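Draw bias at Virkadbridge, second attempt

I wrote in the spring that low draws were an advantage over the sprint course at Virkadbridge and that the effect was large enough to bet on. The first half of that still stands. The second half was wrong, and since a couple of people have asked where the spreadsheet went, I will set out what was wrong with it and what I have now.

For anyone who doesn't follow the place: the sprint course at Virkadbridge is a straight with a slight left-hand kink shortly after halfway. The stalls are numbered from the inside, so stall one is against the far rail and gets the shortest way round the kink. The usual claim is that low numbers win more than their share. The usual evidence is a table of winners by stall, which is also what I used.

A table of winners by stall is a poor tool. Every race has a stall one, but only big fields have a high-numbered stall. Counting winners by raw number therefore makes low stalls look good at any course in the country, including a perfectly fair one. Most people know this and correct for it by dividing by the number of runners from each stall. That is better but still mixes small fields, where any horse has a fair chance of winning, with large ones, where it doesn't. My spring version did the division and stopped there.

The new version works as follows. For each race I convert the draw to a position between nought and one, where nought is the stall nearest the rail and one is the stall furthest from it. I do the same with the finishing position. Then I fit one against the other, race by race, and look at the average slope. A fair course should give a slope near zero. A course that favours low numbers gives a positive slope, meaning that a wider draw goes with a worse finish.

The data is 1,558 sprint handicaps, which is everything I could find with a full set of draws and finishing positions. Almost 100 more were left out for missing stalls, void results, or a start by flag when the stalls had broken down. The largest field is 17, the course safety limit. I excluded maidens and conditions races, where the spread of ability is so wide that the draw hardly matters next to it.

The first thing to fix was non-runners. The published draw is made when the field is declared, and a horse that comes out on the morning leaves its stall empty. If stalls one and two are both withdrawn, the horse in three is the one on the rail, and the original code treated it as if it had two rivals inside it. I now close the gaps before scaling. This is a judgement call. The horse in three doesn't move any nearer to the rail when its neighbours are withdrawn, it just has nothing between it and the rail. For an effect that comes from being crowded, closing the gaps is right. For an effect that comes from the ground being firmer in one strip, it is wrong. I ran both and the slopes were close enough that I have stopped worrying about it.

The second thing was the rail itself. The ground staff move it during the season to spare the turf, and the movement is reported in the going notes in free text, with no fixed wording. Jaxon Grewal wrote a parser for these notes some time ago and was kind enough to send it over. It is called Lina, it is a few pages of pattern matching, and it copes with "rail out", "rail dolled out", "fresh ground on inner" and most of the misspellings. It doesn't cope with notes that contradict themselves, which are more common than I would like. Those I read by hand.

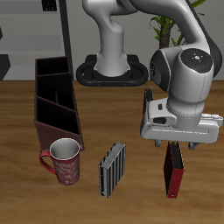
Robotic arm with a white gripper above a wooden tabletop (computer render).

Splitting on the rail changes the picture a good deal. When the rail is in its normal place the slope is positive and steady from season to season. When it has been moved out by 2 metres or more the slope drops to nearly nothing, and on soft ground with the rail out it goes slightly negative. I don't put much weight on the negative part, as the number of races in that corner is small, but the drop itself is clear. The old table averaged across all of this and reported one figure for a course that is in effect two or three different courses over a summer.

To check how seriously to take any of it I used a shuffle test. Within each race the draws are reassigned at random, the slope is worked out again, and the whole thing is repeated many times to see how often chance alone gives a slope as large as the real one. Shuffling within the race matters. If draws are shuffled across the whole set, a horse can end up with a stall number that didn't exist in its race, and the comparison is meaningless. With the rail in its normal place, chance almost never produces the slope I see. With the rail out, it does so regularly.

So the bias is real, in one set of conditions. The question of whether it is worth anything is separate and needs prices.

My spring post assumed a level stake on every horse in the lowest third of the draw and settled the bets at starting price. It showed a profit. Rowena Magbanua wrote in to ask how much of the profit came from the longest-priced winners, and the answer was all of it and a bit more. Take out a handful of outsiders and the line goes down at about the rate one would expect from the bookmakers' margin. That should have been the first thing I looked at. Level stakes give every bet the same outlay, so the variance is dominated by the long prices, and a few lucky results can carry several seasons.

The better approach is to treat the market price as a forecast and ask whether the draw adds anything to it. I take the starting prices, convert them to probabilities, scale them so that they add up to one in each race, and put them in a conditional logit model along with the scaled draw. If the public has already allowed for the draw, its coefficient should be close to zero once the price is in. There is one further wrinkle, the well-known tendency for outsiders to be overbet. Simple scaling leaves that in place, and it can leak into the draw coefficient if outsiders happen to be drawn unevenly. They shouldn't be, as the draw is random, and in this set they aren't. I used the log of the probability with its own coefficient, which takes up most of the slack in any case.

The result, with the rail in place, is that the draw coefficient shrinks to a small fraction of its size without prices. It keeps the expected sign. It is on the edge of being distinguishable from zero, and which side of the edge depends on whether I close the gaps for non-runners. Either way the implied edge is well short of the margin. Anyone backing low draws there at starting price is getting slightly less bad value than someone backing at random.

The rail-out races are more interesting. There the market seems to go on allowing for a low-draw advantage that isn't present, so low draws are a little too short and high draws a little too long. This is the only part of the work where the sign of the price error goes against received opinion. It is also the part with the fewest races. I would want a good deal more data before I said it was anything other than noise, and at the present rate of fixtures I won't have it soon.

A few smaller notes for people who want to repeat this.

Dead heats are given the average of the two positions. It makes no difference.

Horses that were pulled up or unseated their rider are placed joint last. Dropping them makes the slope very slightly smaller.

I tried beaten lengths as the outcome in place of finishing position. Beaten horses are often eased when their chance has gone, so the lengths at the back of the field carry very little information. Capping them helps, but then there is a cap to choose, and I had no good reason for any particular value.

I haven't controlled for pace. Fast early horses drawn low can take the rail, and slow starters drawn low get shut in, so the average slope probably hides two effects that pull in different directions. The Tivar ratings include an early speed figure, but only for recent seasons, and joining them by horse name throws up enough mismatches (spaces, apostrophes, country suffixes) that I gave up for now.

I also ran the same code on the sprint course at Charbonneau, which is dead straight and has a reputation for favouring high numbers. The slope there is flat in dry conditions, with or without the rail moved. On heavy ground it does favour high numbers, as everyone says it does. I didn't fit the price model, as my prices for Charbonneau have gaps in them and I haven't worked out whether the gaps are random.

The spring spreadsheet has been taken down. The replacement is one file per season with a column for the rail, a column for the adjusted draw and a flag where I overrode the parser by hand. Going notes for September still need reading, and I will add them when they are done. If you find a race where the rail column looks wrong, send me the time of the race and the wording of the note, as I only keep the parsed value and can't check it from this end.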